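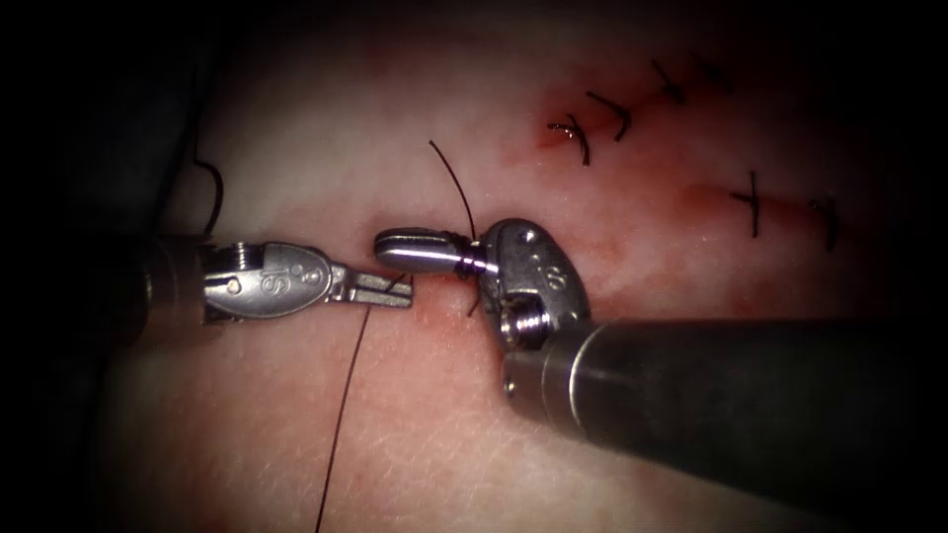 Padis (comic)

Padis is a black-and-white superhero comic written and drawn by the Swiss cartoonist Flurina Zürcher and published by the small press Wernuvano. It follows a woman of the same name who can stop any falling object by looking at it, and who lives in Otuvmont, a hillside city where a great many things fall. The series is usually shelved with superhero comics, although its hero wears a raincoat and spends one entire issue waiting for a locksmith.

The comic is best known for its treatment of collateral damage, which it handles by way of paperwork. Every rescue produces a claim, every claim produces a form, and the forms are reproduced in full at the back of each issue. Readers have filled them in and mailed them to the publisher, and Wernuvano has asked them to stop.

Premise

Padis discovers her power in the first issue when a piano, being lowered from an apartment window, slips its ropes over a busy sidewalk. She looks up and the piano stops. She then finds that it will stay stopped for only as long as she keeps looking at it, and that she badly needs to blink. The remaining pages of the issue concern the attempts of passersby to get out from under the piano, which are slowed by an argument over who was there first.

The limits of the power are set out early and kept to with unusual strictness. Padis can stop one thing at a time. It must be falling already. She can't lift it, push it, or put it down gently, and when she looks away it resumes its fall at the speed it had before. Things falling sideways are the subject of a long dispute in the letters page, settled by Zürcher with a small diagram that made matters worse.

The heaviest object she stops in the series is a cable car. The lightest is a contact lens, in a bathroom, during what is otherwise a quiet conversation about her sister's divorce.

Setting

Otuvmont is built on a slope so steep that the tenants of one building can look down the chimneys of the next. Its streets are named after minor city officials, and its only flat surface is a parking lot, which is also where most of the fights take place. The parking lot charges by the hour. Several villains are seen checking their tickets, and one leaves before the end of his own speech.

The city has a strict social order that runs from top to bottom. Wealthy residents live on the upper terraces, where there is little above them to fall. Objects dropped from the upper terraces land on the lower ones, and a recurring background joke has residents of the bottom district furnishing their homes this way. In the fourth issue Padis is offered a salary by the upper terraces to patrol there exclusively. She points out that nothing falls on them. The representative who makes the offer says that this is exactly the level of service they would like to see continue.

Characters

Padis is never given a last name, a secret identity, or a clear age. She works mornings in a shop that repairs umbrellas. Her employer knows about the power and mostly uses it for reaching things from high shelves, which he does by knocking them off.

Wallner is the closest thing the series has to an archenemy. He is a claims adjuster for the city, sent in the second issue to work out who owes what for the piano. His position is that an object suspended over a public sidewalk is an obstruction and needs a permit. He has no powers and is wrong on the law only once, an error he corrects himself by letter two issues later. Padis can't stand him. He is also the only other character who turns up at every accident, and the two gradually fall into the habit of having lunch afterward.

The Ballast is a more conventional villain, a man able to make things heavier. He is introduced with a double-page spread and a great deal of lightning, and is defeated four pages later by a staircase.

The sister is called "my sister" throughout. She thinks the whole business is a phase.

Publication history

Zürcher drew the first issue while working as a technical illustrator, a job she has described as drawing the same hinge from every side. She made 50 copies on an office photocopier and sold them from a folding table at a comics fair, next to a man selling enamel pins. By her account the pins did better. Wernuvano, which had published mostly hiking guides up to that point, bought the rights after one of its editors picked up a copy in the belief that it was about avalanches.

The first issue under the Wernuvano name had a print run of 500. Of these, 483 reached stores. The other 17 copies were held back because of a binding fault that placed the last page first, giving away the fate of the piano. These copies are now the ones collectors want, and a number of undamaged copies have since been taken apart and rebound in the wrong order by people hoping to sell them.

The schedule has never been regular. Issues appear when they are finished, and the inside cover of each announces the next one for June, without naming a year.

A collected edition brought together the early issues with new covers. It left out the claim forms to save paper. Complaints were heavy enough that the forms were printed separately as a booklet, which costs more than the comic does.
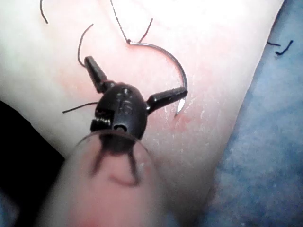 Time left in this article: 2 min

Style

The art is done in ink with very little shading. Buildings are drawn with great care and people with somewhat less, so that a character's mood often has to be worked out from the windows. Panels are tall and narrow, in keeping with a city where everything happens vertically, and readers with small hands have objected to the format.

Sound effects are almost absent. When something finally does hit the ground, the impact is usually left between two panels, and the second panel shows someone writing it down. Captions are few, and thought balloons are reserved for Wallner, who uses them to do arithmetic.

Time is handled oddly. The piano issue covers eleven minutes of story over its full length, while the following issue covers a winter. One page is made up entirely of Padis's left eye, repeated in a grid, getting redder.

Themes

Much of the writing on Padis deals with the question of who gets rescued. Most superhero comics settle this by having the hero happen to be nearby, and nearby tends to be downtown, close to the banks. Padis lives at the bottom of the hill because the rent is low, and her rescues follow her bus route. When the route is cut, so are the rescues. A whole neighborhood goes back to wearing hats.

The series is also interested in what a rescue costs the person being rescued. In the third issue a baker is saved from a falling sign and then billed for the sign. He spends the rest of the story trying to prove that he would have been missed by it anyway, and he comes very close to restaging the accident in order to make his case. Some readers take the baker for a fool. Others have noted that his sums are correct.

A less charitable school of thought holds that the comic is mainly about eye strain.

Reception

Reviews of the first issue were few and mild. One described it as a promising start to a series about pianos. Attention grew after the cable car storyline, in which Padis has to hold a full car in place through the night while the city debates whether a rescue begun outside business hours can be completed inside them. The sequence runs without dialogue for most of its length, apart from the passengers, who complain.

Fans of more traditional superhero titles have been divided. A common criticism is that Padis never wins in any satisfying way, and that her biggest victory to date is a refund. Defenders answer that it was a large refund. The lunch scenes have attracted a following of their own, including readers who skip directly to them, and there is a long-running argument over whether Padis and Wallner are in love or simply eat at the same hour.

The comic has been praised by working claims adjusters, a group not often courted by the medium. Several have written in to correct the forms, and Zürcher has used their corrections in later printings. The line for "nature of hover" was added this way.

Adaptations

A radio version was recorded but not broadcast. The producers had trouble conveying an object that has stopped falling, and the long silences were twice mistaken for a fault in the equipment.

A stage adaptation had a short run in a theater with a low ceiling. The piano was replaced with an accordion.

See also

The Ballast (character)
Otuvmont parking lot
List of comics published by hiking guide publishers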